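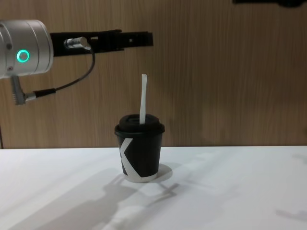
협동로봇 셀을 도입할 때 예산은 무엇부터 확정해야 하는가?

로봇 본체보다 말단 장치와 배선, 설치 공사 항목을 먼저 확정한다. 본체 가격은 견적서마다 차이가 작고, 나머지 항목에서 총액이 갈린다.

## Deda 시연장 방문 기록 (8월, 수요일 오전)

방문 목적은 음료 포장 공정의 이송 셀 도입에 필요한 견적 조건 확인이다. 안내는 Deda 기술영업 담당 Maribeth Salazar가 맡았다. 당사에서는 생산기술과 구매 담당이 참석했다.

### 시연 셀

흰색 작업대 위에 뚜껑과 빨대가 꽂힌 검은색 종이컵을 두고 설명을 들었다. 손목부는 은색 원통형 하우징이고 전면에 녹색 링 표시등이 켜져 있다. 손목에서 검은색 브래킷이 수평으로 길게 나오며, 그 위의 금속 커넥터에서 나온 케이블이 손목 아래쪽으로 처져 회색 앵글 플러그 쪽에 연결된다.

배선이 외부로 노출되는 구조이므로 당사 라인에 적용할 경우 케이블 보호 부품을 별도 항목으로 잡아야 한다. Salazar 측 답변으로는 보호 부품이 기본 견적에 포함되지 않는다. 빨대가 꽂힌 상태로 컵을 옮기려면 접근 높이도 다시 검토해야 한다. 현재 당사 사양서에는 컵 높이만 있고 빨대 길이가 빠져 있다.

### 견적 조건

- 본체: 구매 또는 임대. 임대 최소 기간은 3개월.
- 말단 장치: Mindberg 또는 Tonder 제품 중 선택. 브래킷은 도면 접수 후 제작.
- 예비품: 케이블 2조, 플러그 2개를 초도 물량에 포함하도록 요청함.
- 정기 점검: 가동 2000시간 기준. 초회 점검비는 본체 가격에 포함.
- 설치 공사: Fajardo가 시공하며 전기 인입은 당사 부담.

임대 후 구매로 전환하면 납부한 임대료 일부를 공제한다고 하나 공제율은 서면으로 받지 못했다. 8월 안에 회신받기로 했다.

### 예산 편성 시 수정 사항

기존 예산안은 본체와 말단 장치를 한 줄로 묶어 두었다. 납기와 검수 시점이 다르므로 분리한다. 시운전용 컵 200개는 소모품비로 옮긴다. 작업대는 기존 설비를 쓰는 안이었으나 고정 방식이 맞는지 확인되지 않아 신규 제작비를 예비 항목으로 남긴다.

### 미결

1. 임대료 공제율 서면 확인
2. 빨대 길이를 반영한 사양서 개정
3. Tonder 말단 장치의 국내 수리 가능 여부
4. 전기 인입 공사 견적(당사 시설팀)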